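The Last Night Train Out of Plestville

The 409 leaves at ten to midnight, or it used to. Two cars, a snack cart, a heater that worked in one of them. I rode it in May, the week the cut was announced, mostly because I'd never gotten around to it and now there was a deadline.

You meet people on a night train. You don't on a bus, I don't know why. Wider aisles maybe.

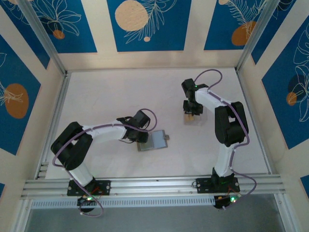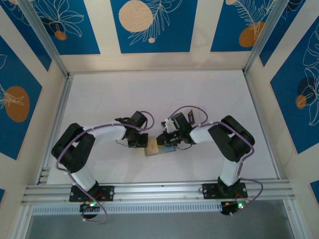
Clem McPhee had the seat across from mine and a thermos he kept offering. Forty years of going to Fimdale and back, first for the mill, then for his sister, now for the dentist. "Cheaper dentist," he said. "Worse dentist." He'd been to both of the public meetings. Spoke at one. They gave him 2 minutes and he used most of it finding his glasses.

The numbers aren't good, I'll say that. 48 riders on an average night, and the line needs a lot more than that to cover the crew. On paper it's a dead train. But the paper doesnt say who the 48 are. Nurses, a lot of them. Line cooks. A kid with a cello case taking up its own seat, fast asleep against it.

Nikau Lowther works nights at the hospital laundry in Fimdale and has no car. Doesn't want one. The replacement bus gets her in forty minutes after her shift starts — she'd timed it, twice, on her days off. So she'll move, or quit. She hadn't decided when we talked and was more interested in whether the cart had any of the lemon cookies left. It did not.

Somewhere past the river the lights went down and the whole car got quiet. Grain elevators. A ball field with the lights still on and no game. I had meant to take notes on that strech and didn't.

There's a petition, 1027 names last I looked, taped up by the ticket window in Plestville under the old timetable. The hearing is Tue 25 June, upstairs at the depot, doors at six. Clem says he's bringing his glasses on a string this time.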